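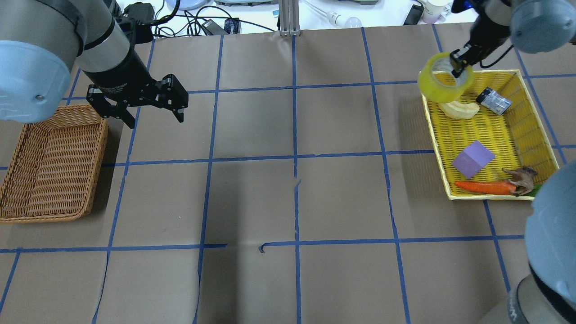

Two-arm sorting station, Vekenbridge laboratory. The right gripper holds the tape roll over the yellow tray.

Gallery: Collecting Demonstrations at Vekenbridge

The Bidbridge programme gathers examples of everyday handling tasks from which a learning system, known within the group as Vlad, is trained. Collection began in January at the Vekenbridge laboratory, under the direction of Silvia Hrubý. The first phase is to provide 500 recorded demonstrations, each performed by an operator at the two-arm station and stored with its camera views and joint positions.

Objects are moved between the tray and the basket, and their starting positions are altered from one demonstration to the next. Unsuccessful attempts are kept and labelled separately.

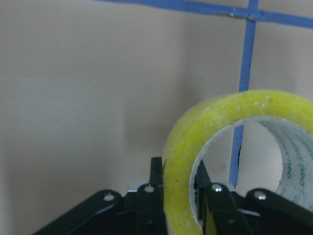

Wrist camera view: the fingers close on the wall of the roll, one outside and one through the centre.

Wrist views are recorded together with the overhead view. Ring-shaped objects may be grasped in several ways, and operators are asked to vary their approach so that no single grasp dominates the collection. Recordings are checked at Zukside before they are admitted to the training set. 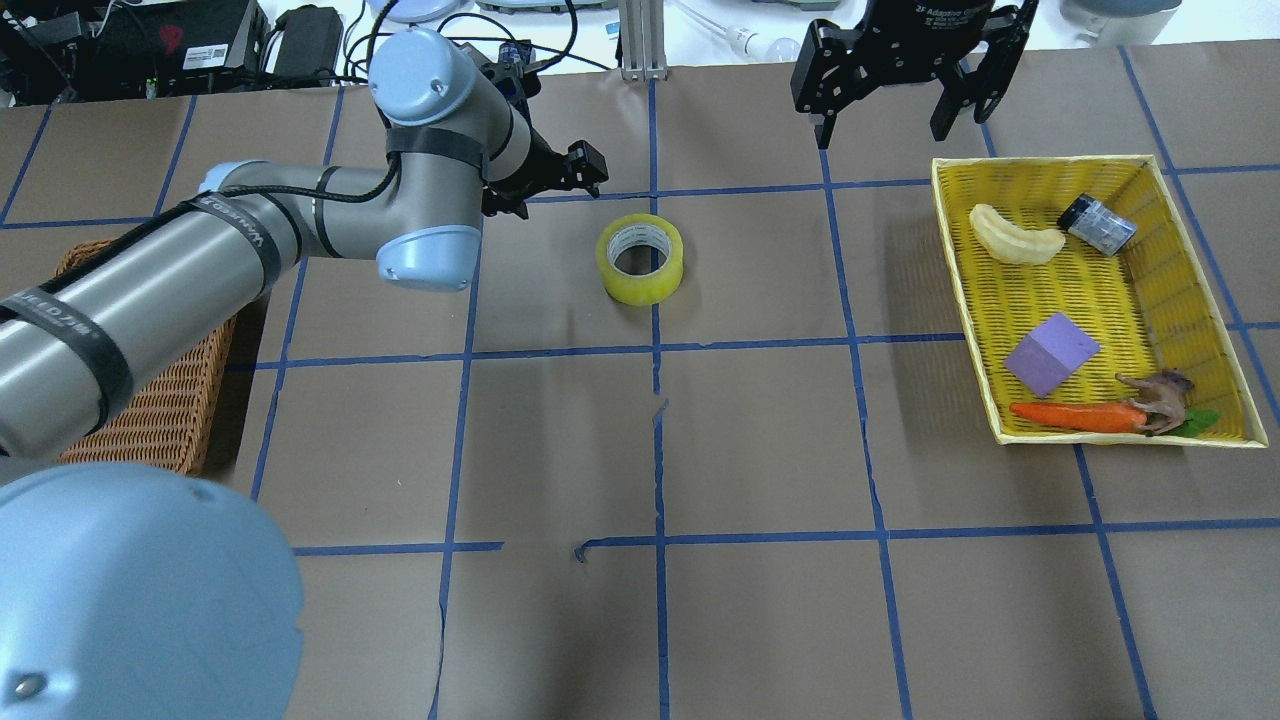

Silvia Hrubý remarked that she would sooner have 4 careful demonstrations than a whole afternoon of hurried ones, as the system copies hesitation just as faithfully as it copies skill.

Requests for access to the recordings should be addressed to the Bidbridge office at Zukside.

Page last revised February 1, 2023.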